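Thread on letting out the back bedroom, as a few people asked how we got on. 1/9

We moved to Hakosside in February and the mortgage went up before we'd unpacked. The room was full of boxes, so the first job was clearing it. Four trips to the tip at Gurkora. 2/9

I set the rent at 606 a month with bills in. The agent on Paracha Road wanted me to ask for more but also wanted a fee of 100 to write the advert, so I wrote it myself. 3/9

Kitchen things have been the main talking point. White worktop, shared shelf, and everyone's bottles end up out on the side. 4/9

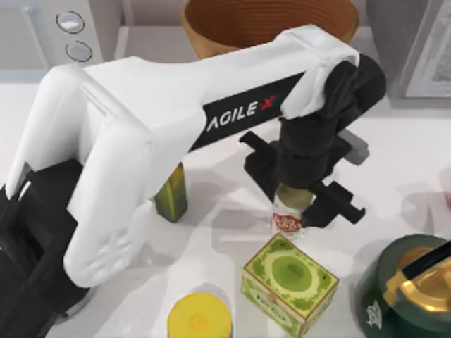
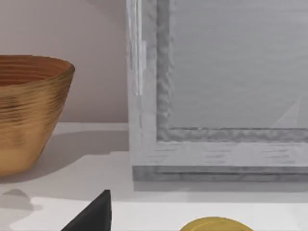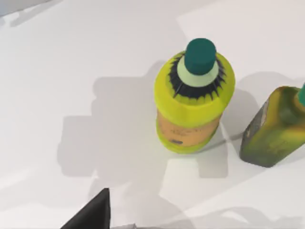

On to money. You can earn a certain amount from a lodger before tax comes into it, so look up the current limit before you fix the rent. I did it the wrong way round and had to redo my sums. 5/9

Tell your home insurer. Mine put the premium up by 18 pounds for the year and asked for a lock on the bedroom door. The lock took me a whole evening - the old door is thicker than the instructions allow for. 6/9

Tell the mortgage lender as well. Hiltitach sent a two-page form and I heard back within the month. Keep the letter. 7/9

Write down the house rules before anyone moves in. Ours cover guests, heating, bins and who buys washing-up liquid. We forgot parking and had to add it later. 8/9

Total spend before the first rent came in was 1,195, mostly the bed, the mattress and new carpet. I'd buy the mattress new again but I'd have kept the old carpet. Happy to share the rules sheet if anyone wants a copy - it's one side of A4. 9/9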